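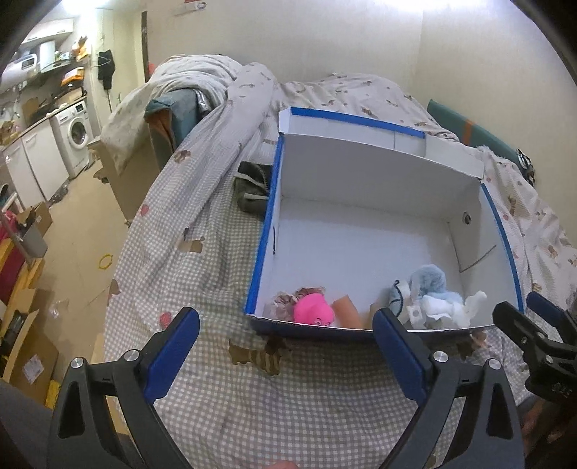
Figure 3. Soft toys and other small items lined up along the near side of an open box, with two hand-held grippers in use.

4.2 What changed for the sorters

Before the study began, sorting at Wakcombe was a job of the back and the shoulders. Donated toys and household goods came in by the carton, and each sorter bent over a bin, picked things out one at a time, and called out a category to a partner at the scale. The two Jekon arms installed in April took over the first pass. They lift items from the carton and place them in a receiving box, and a person decides what happens next. We expected the sorters to talk mostly about speed. They talked about their hands instead, and what they told us turned out to be the richest material in the whole study!

The arms learn from demonstrations recorded with hand-held grippers, and the demonstrations come from the sorters themselves. Many were made at home, on beds, tables and floors, with whatever was around to pick up. Figure 3 shows the kind of material involved: a fluffy light blue plush, a vivid pink rounded toy, a crinkled clear-wrapped item, and a bundle of white soft material, all within one box. Soft things like these were the hardest category for the arms at the start, and they are also the category in which experienced sorters have the strongest opinions.

Hajar Lamrani, who had worked the soft goods line longer than anyone else we interviewed, described her first week of recording as "learning to be clumsy again." With two jaws in place of five fingers she could no longer roll a plush toy in her palm to feel for a torn seam. She began pinching toys low, near the base, and letting the weight settle before she lifted. Other sorters copied the grip within days. It later showed up in the arms' own behavior, and the sorters spotted it right away. "That's Hajar's pick," one of them told us, pointing at the machine. We heard versions of this remark on both shifts, and it was nearly always said with pleasure.

Recording also changed who was asked for advice. Under the old arrangement, questions about method went up to the shift lead. Once the demonstrations started, engineers from Ahonen came down to the floor with clips and asked the sorters why a certain pick had gone wrong. Abdelilah Kettani, a shift lead, found this odd at first and then very useful; he now sits in on the clip reviews and has moved two of his newer people onto recording.

The picture is less rosy on the matter of pace. Each sorter was asked for 64 demonstrations a week, and several felt that the last dozen were rushed. Home recording was popular with parents of small children, but it blurred the end of the working day. Three sorters told us they had recorded after dinner to make up the number. Following our interim report the weekly target was dropped to 44, and setup time, which includes filling and refilling the box, is now paid at the same rate as recording. Complaints about evenings became much rarer in the second round of interviews.

We were also struck by how much the sorters enjoyed choosing their own objects. The project had supplied a standard kit, and it went largely unused at home. People preferred their own things, and wrapped or floppy items were special favorites ("I wanted to give it something tricky," as one put it). The training set of 2000 demonstrations is more varied as a result, and the people who built it can name what they put in. We return to this sense of authorship in Section 5, where we compare Wakcombe with the Lunville site, whose demonstrations were all recorded by an outside team.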